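Replaying Before Retraining: Notes on the Olden Pipeline

14 Feb 2023

The perception and planning work for the Seton project has reached a point at which a written account may be useful to others engaged in similar efforts. This post describes the current state of the software, the principal change made since September, and the matters that remain unsettled. Readers who have followed earlier entries will recall that the system takes recordings from a hand-held gripper, recovers the motion of the tool, and trains a policy on the result. The recording side has changed very little. Nearly all of the recent effort has gone into what happens between the recording and the training.

The pipeline is called Olden. It consists of a pose tracker, a time alignment stage, a segmenter that cuts each recording into individual grasps, and a filter that decides which grasps are kept. Until the autumn, the filter was a short list of thresholds. A recording was rejected if tracking was lost for more than 300 milliseconds, or if the jaw opening could not be read at the moment of closing. These rules were simple to maintain and simple to explain. They also discarded a good deal of sound material taken on tables with busy surfaces, and they admitted a number of grasps in which the segmenter had attached itself to the wrong object.

The second fault was the more serious one. A grasp with a gap in its track is plainly marked as such in the log. A grasp assigned to the wrong object appears entirely healthy, and its effect is felt only much later, when the trained policy hesitates between two items or closes beside both of them.

Household tabletops account for most of these errors. Printed cloths present the segmenter with shapes that have firm outlines and strong color but no height. Clear packaging presents the opposite difficulty: the object has height, but its outline is largely that of whatever lies within or beneath it. When a translucent item rests against a clear bag on a patterned cloth, all of these conditions occur together.

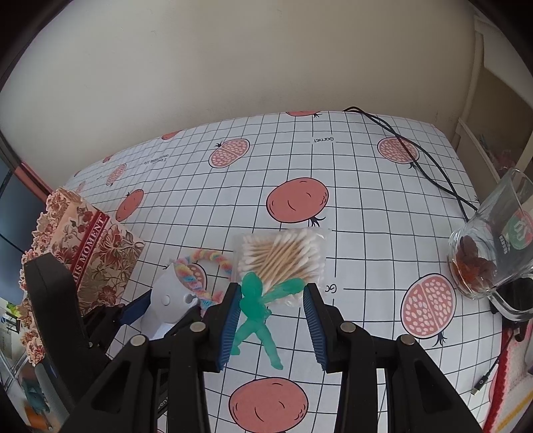 Open jaws over a green figurine and a bag of cotton swabs, on a cloth printed with pomegranates.

The change adopted this winter was to replay every recording through the planner before admitting it to the training set. The replay tool, named Nair, takes the recovered motion and the segmented object and asks whether the planner would accept the grasp as physically reasonable. If the jaws would close on empty space, or on a region with no measurable height above the table plane, the recording is set aside for review. No grasp is deleted automatically. The reviewer sees the recovered path, the object mask, and the planner's stated objection, and may overrule it.

An audit was carried out on 2000 segmented grasps drawn from the existing archive. Nair set aside 79 of them. On manual review, 55 were confirmed as assignment errors and were relabeled; the remaining 24 were sound and were returned to the set without alteration. Most of the sound ones involved thin objects lying flat, for which the height test is too strict. A separate rule for such objects is in preparation.

The replay step has a cost. It must run after alignment and segmentation are complete, so the operator no longer receives an immediate verdict at the end of a session. A partial remedy is in place: the tracker now reports its own confidence during recording, and only the planner's judgment is deferred. This has proved acceptable in daily use — although the delay is still noticeable when a long session must be checked before a table is cleared.

Two further items should be recorded. First, the configuration format has been revised. Jaw calibration is now stored with each session and no longer in a shared file, which had allowed a later calibration to be applied to earlier recordings without any warning. Sessions in the old format can be read, but they must be converted before they are replayed. Second, the viewer formerly distributed with Dilluvau has been retired. Its functions have been moved into Nair, with the exception of the side-by-side comparison of two tracks, which had few users and a large share of the outstanding defects.

Cable handling remains open. A cable lying across the work surface is often divided by the segmenter into several short objects, and the planner will then accept a grasp on any one of them. Joining the fragments after segmentation gives inconsistent results, particularly where the cable passes behind another item. Work on this will continue once the rule for thin objects has been merged.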